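Updated Mar 8, 2024. Replaces the old sheet taped to the break room fridge, which somebody had annotated.

# Kitting line automation at Bukarow: your questions

## Am I losing my job?

No. The Durkilik site packs 700 produce kits a shift and has been short of hands on the kitting line for as long as anyone can remember. The two Vema arms take over single-item picking at stations 2 and 11. The people at those stations move to inspection, restocking or line lead training, at the same pay grade or better. If your new spot doesn't suit you, you can ask for a different one until the end of August.

## What does "same pay grade or better" mean?

It means what it says. We had it checked by people who are paid to make sentences mean less, and it survived.

## Will the arms be faster than me?

Not for a while. In early trials an arm took its time over every pick, like a shopper who has read an article about melons. It does keep that pace all night, and it doesn't have a bad shoulder.

## Is the system timing me?

It logs its own picks, its own drops and every time someone presses the stop button. It doesn't log who pressed it. Supervisors have asked whether it could. It could, and it won't.

## Can I press the stop button?

Yes. You need no permission and no form. If you press it because the arm "looked smug," please write something else in the shift notes.

## What happens to the picking bonus?

The old bonus counted your picks, which makes little sense when you're standing beside something that does the picking. From August it's paid on finished kits for the whole line. Kurek station crews were on this plan first and mostly complained about the spreadsheet.

## Do I need to learn programming?

No. Training is 40 minutes at the screen, then a shift alongside someone who has done it. You'll learn to clear a fault, restart a pick and tell the arm it was wrong, and most of you have been rehearsing that last one already.

## Why do the practice runs use so little food?

Training for the arms starts in simulation, with one or two items at a time, and the early runs are dull on purpose. An operator reviewing them is mostly judging where the fingers go. With an orange lying right up against a cucumber on a green plate, one white fingertip is above the fruit and the other is at its lower right, so check that the grip is meant for the orange and leaves its neighbor alone. You've made that call by hand for years without being asked to click "approve." 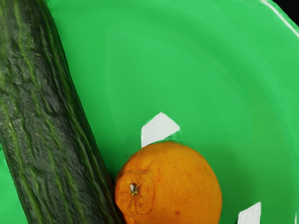 ## Who fixes it when it breaks?

Maintenance, with the Vema support line for anything inside the arm. Please don't fix it with tape - we know about the label printer.

## Can we name them?

The arms are asset-tagged and already have names, which are long and mostly digits. Suggestions go in the box by the time clock. Keep them printable.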